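5. Setting up the microwave station

This section covers placing, connecting and checking the countertop microwave oven supplied with the Hellura compact kitchen. Read section 2 (Electrical supply) first. The built-in oven is covered in section 6.

5.1 Before you start

You will need:
A level, 18 inches or longer
A tape measure
A soft dry cloth
A microwave-safe cup that holds at least 8 fluid ounces

The work takes one person, but lifting the oven out of its carton is easier with two. Keep the carton and the molded inserts until the check in 5.5 is complete. Returns without the inserts are not accepted.

CAUTION: Do not lift the oven by the door or by the door frame. The hinges are not built to carry the weight of the cabinet and a bent hinge cannot be adjusted on site.

5.2 Choosing the position

1. Select a flat, rigid surface. The Lindholm table and the Cultholm counter section are both suitable. Folding tables and rolling carts are not.

2. Check the surface with the level, front to back and side to side. Correct any slope at the table feet. Do not put shims under the oven.

3. Measure the free depth. The cabinet must stand entirely on the surface, with all its feet at least 2 inches from the front edge.

4. Leave free space on both sides, at the back and over the top, as given on the clearance card in the accessory bag. If the card is missing, ask for part 926 and wait for it before continuing.

5. Check that the door can open through its full swing without striking a wall, a faucet or a cabinet handle.

NOTE: If the outlet is behind the oven, allow for the plug as well as for the clearance. A right-angle plug is not a substitute for the clearance.

5.3 Curtains and fabric behind the oven

Many Hellura kitchens are fitted in rooms where the wall behind the table is covered by a curtain or a fabric divider. The following applies to any fabric within reach of the station.

1. Tie or clip the fabric so that it cannot blow or fall against the cabinet. Weighted hems help but do not replace a tie.

2. Check all ventilation openings. No fabric may touch or cover them.

3. Pull the fabric gently from the side, as a person brushing past would. If it reaches the cabinet, move the table forward or tie the fabric farther back.

4. Repeat the check with the nearest window open.

WARNING: Blocked ventilation openings can cause the oven to overheat. Do not run the oven with fabric resting on it, including dish towels.

5.4 Placing and connecting

1. Remove all packing material from the outside of the cabinet. Leave the printed labels and stickers on the cabinet in place. They are needed for service.

2. Set the oven down in its final position. Lift it to move it. Dragging it marks the white tabletop, and the marks do not come out with ordinary cleaner.

3. Open the door and take out everything stored in the cavity. Check under the turntable, if one is fitted, for tape and paper.

4. Wipe the cavity and the inner face of the door with the dry cloth.

5. Inspect the door. The viewing window must be free of cracks, and the frame around it must be free of dents. Look along the top edge with the door shut and compare the gap at both ends.

6. Plug the cord directly into a grounded outlet. Do not use an extension cord or a power strip.

7. Read the display. If it stays dark, see 5.7.

The door must be fully shut before any time is entered. A door that has been pushed to without latching can look shut from the front, so check it from slightly above, where the gap along the top edge can be seen.
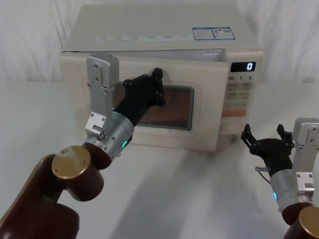 Figure 5-2. Door slightly ajar, display at 0. Time markings are under the display.

If the door is in the condition given in figure 5-2, press it firmly near the side by the control panel until the latch engages. Do not slam it. If it springs back, look for crumbs, tape or a fold of packing film on the latch and on the contact surface of the frame, clean as needed, and try again. If it springs back a second time, unplug the oven and report it under 5.8.

5.5 Functional check

Do this check once after set-up and again whenever the oven has been moved to another table.

1. Fill the cup two-thirds full with cold tap water.

2. Set the cup in the center of the cavity and shut the door.

3. Enter a time of one minute using the time buttons. The markings above the buttons give the step that each one adds. The unit is printed next to each number.

4. Start the oven with the start button identified on the quick card.

5. Watch the display. It must count down without jumping or going blank.

6. Open the door before the time has run out. The oven must stop at once. If it continues to run, unplug it immediately and do not use it again.

7. Shut the door, clear the remaining time and enter one minute again. Let it run to the end.

8. Open the door and touch the outside of the cup with care. Remove it with a dry cloth or a mitt.

9. Feel the water with a spoon or a thermometer, not with a finger. It should be clearly warmer than tap water.

NOTE: Never run the oven empty. The cup of water must be in the cavity for every part of this check.

Record the result on the set-up sheet. Use one line per oven and write the serial number in full.

5.6 Entering times

Times are built up by pressing the time buttons as often as needed. To enter a longer time, press the large step first and then the smaller steps. Overshooting cannot be corrected by stepping back. Clear the entry and begin again.

The button legends on the supplied ovens vary with the production batch. Some carry symbols and characters that differ from those in the manufacturer's booklet. The position of the buttons on the quick card takes precedence over the wording in the booklet. If the quick card does not match the panel, request a replacement from Etudlow parts service, quoting the batch number on the carton.

Do not put adhesive labels over the buttons. Overlays that have been approved for the panel are listed in Appendix C.

5.7 Faults during set-up

Display stays dark
Check the plug and the outlet with another appliance. Reset the breaker once. If the display is still dark, unplug the oven and report it.

Display is lit, oven does not start
Open the door and shut it again until the latch engages. Enter the time again. An entry made with the door open may not be kept.

Door does not line up at the top
Check that the table is level and that all feet stand on the surface. A foot hanging over a joint between two counter sections is the usual cause on Cultholm installations.

Rattling during operation
Check the turntable, if fitted, for correct seating. Check that nothing stored nearby is touching the cabinet wall.

Display counts down, water stays cold
Repeat the check once with fresh water. If the result is the same, unplug the oven and report it.

CAUTION: Do not remove the outer cover for any reason. Parts inside can hold a dangerous charge after the oven has been unplugged.

5.8 Reporting

Send the set-up sheet to Orsolya Fodor, Installations. Fault reports go to Gergely Szekeres, with the serial number and the step at which the fault was found. A report that gives only "does not work" will be sent back for completion.

Replacement ovens are shipped without a plug adapter and without the accessory bag. Keep the ones already on site.

5.9 Care after set-up

Unplug the oven before cleaning. Wipe the outside with a damp cloth and mild dish soap. Keep liquid away from the control panel and the ventilation openings. Do not use scouring pads on the viewing window.

Clean the contact surface between the door and the cabinet weekly in shared kitchens. Grease on this surface keeps the door from seating and is the most common reason for a door that does not latch.

Leave nothing on top of the cabinet. The flat top is not a shelf.

Revision notes for section 5
Text revised 11/01/2019 by B. Szűcs, checked by M. Somogyi.
5.3 added. Former 5.3 to 5.8 renumbered.
5.5 step 6 moved ahead of the full one-minute run.
Table 29 (clearances) withdrawn, see clearance card.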